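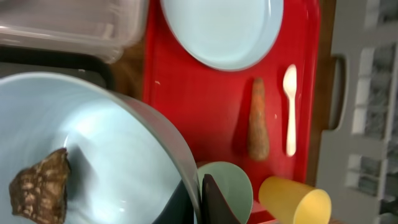

Babar Mughal asked us last month if a small firm can send too many newsletters, and if people will leave the list when it happens. Yes, they can, and yes, some of them will. For most of our clients in Welville two letters per month are enough.

How big must my list be before I start?
We started for Bedon with 50 addresses, all of them collected at the shop counter. Today the list has 2,205. Please do not buy addresses. These people did not ask to hear from you, and your letters will soon land in the spam folder.

Can I use my own photos? 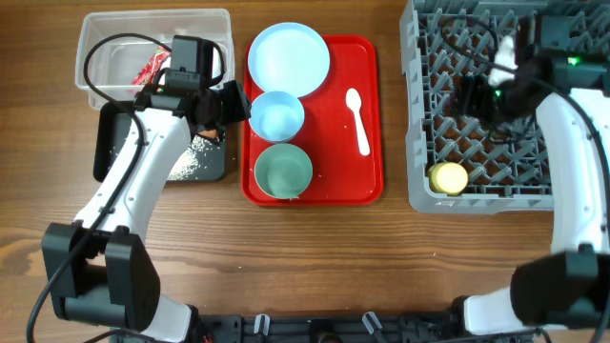
Your own photos are welcome and you don't need a professional photographer. Send us the biggest files you have, as we can make them smaller but not bigger. Close details work well at the top of a letter – white grains scattered over a dark grey tray, on a warm brown table, give enough contrast to be clear on a phone too. Text must never be put inside the photo, as many readers have pictures switched off.

What does it cost?
The basic plan is for lists up to 555 addresses and includes one letter per month. Above this we make a separate offer. A change to the text after you have approved it is free
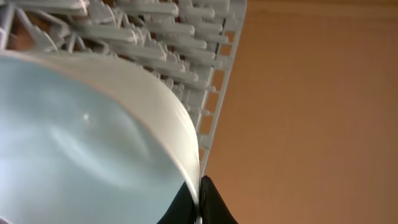 only if you tell us before noon on the day of sending. Later changes are charged as a new letter.

Who writes the text?
You or we. Zamfira Gavrilă writes for Chaudhry and Wamosa, and she will need a short telephone call with you first. If you write it yourself, please stay under 200 words and put only one link in it.

How can a reader leave the list?
With the link at the foot of every letter. It works at once, and we cannot remove this link, also when a client asks for it.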